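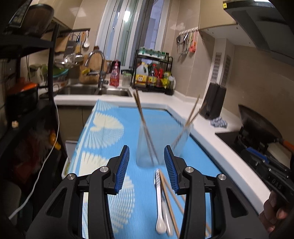
Last updated: Jan 3, 2026
Reading time: 2 min
Print | E-mail

Nestska have released the video for "Hollis", the second single from their coming EP, and fans had it trending in Canada before the end of its first evening online.

The duo, made up of singer Lacey Sowerby and producer Katsuhiko Iwasaki, put the song out at midnight with no advance teaser. It follows "Jodell", the slow ballad that introduced them last year and spent 3 weeks on campus radio charts.

"Hollis" is a much faster track. It opens on a clipped synth line and a kick drum, with Sowerby half speaking the first verse before the chorus moves up a key. Iwasaki sings backing vocals for the first time. The whole thing runs just under four minutes, including a long instrumental ending that has already been trimmed for radio.

The video was directed by Denise Lambert and shot over two nights at an old roller rink in Lestville. It has 20 dancers, all in grey coats, and one continuous take that starts at the second chorus. Choreography is by Clive Catterall.

"We wanted something people could learn in their bedroom," Sowerby said in a message to the group's mailing list. "The arms are easy. The feet took me a month."

The EP has 4 songs and is due in March. A signed vinyl pressing, limited to 734 copies, went on pre-order with the single. Guitarist Malcolm Goodall plays on the closing track, which does not have a title yet.

No tour dates have been announced, though the group's label says a hometown show in Lestville will come first.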